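Throwaway things are not free
Opinion

Every takeout order I placed last year came with a small paper bag of things I hadn't asked for. Napkins, a fork, two kinds of sauce, a straw in a wrapper, and chopsticks in a sleeve. I kept all of it in a kitchen drawer until the drawer stopped closing. Then I started to wonder who was paying for it.

The answer is that I was, and so was the restaurant, and so is the town that hauls it off. I think food places should stop handing these things out by default. A customer who wants them can ask. It is a small rule and it would not need much enforcing.

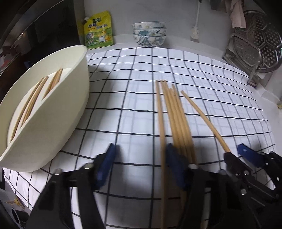

Wooden chopsticks on a checked cloth.

Pauline Fairclough runs a noodle counter called Bellamy, four blocks from my apartment. She let me look at her supply bills for July. Disposable cutlery, sleeves and sauce packets came to $600. That is for a place with 12 seats. Most of her orders go to home addresses, where there is presumably a fork somewhere.

She told me she had tried leaving the extras out. People complained, and a few left one-star reviews, so she went back to putting a set in every bag. "I can't be the only one on the street doing it," she said. I think she's right. One shop that cuts back looks cheap. If every shop cuts back on the same day, it's just how takeout works, and customers get used to it the way they got used to bringing their own grocery bags.

The usual objection is that some people need the cutlery. They eat in their cars, or at work, or in a hotel room. Some people can't manage without a straw. All of that is true, and none of it is a problem if the stuff is there for the asking. The delivery apps could settle most of this with one checkbox, left empty to start. Some already have the box. On Falell, the one I use most, it comes already checked, and you have to scroll past the tip to find it.

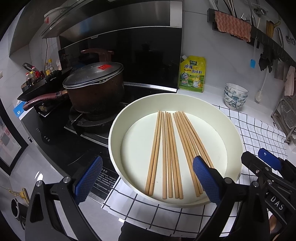 Twelve chopsticks on a round tray.

A second objection is that wood and paper don't matter because they rot. I hear this one from people I otherwise agree with. Neville Parsons, who taught shop at our high school for years, got annoyed when I brought it up. A stick still has to be cut, dried, sanded, packed and shipped, he said, and it gets one meal. He doesn't mind wood being used. He minds it being used for 12 minutes.

I would go further than he does. Even when the cost per piece is tiny, free extras teach us that things have no price. My neighbor Afaf Jaber cleaned out her mother's pantry in the spring and found 49 soy sauce packets from places that had since closed. Her mother wasn't a hoarder. She just couldn't throw out something that was perfectly good, and it kept coming.

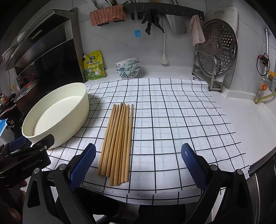
What I want instead is dull. Keep things at home that last, and use them until they wear out. I bought a set of reusable chopsticks two years ago and they are still in the same jar as the wooden spoons. They don't need any special care. Plain sticks like the light brown ones on the cloth, thin at one end and thick at the other, are about as simple as a tool gets – there is nothing to charge or replace. You wash them and put them back. The same goes for a steel fork, which most of us own more of than we can use at once.

Our city council is due to take up a "by request only" rule after the summer break. Gemma Heywood, who represents my ward, has said she'll vote for it if small shops get time to use up what they have in stock. That seems fair to me. Boxes already in the back room should be used, and six months ought to be enough.

I'd ask her for one more thing, which is to make the rule cover the apps as well as the shops. Otherwise Pauline will be taking the blame for a box that somebody else checked.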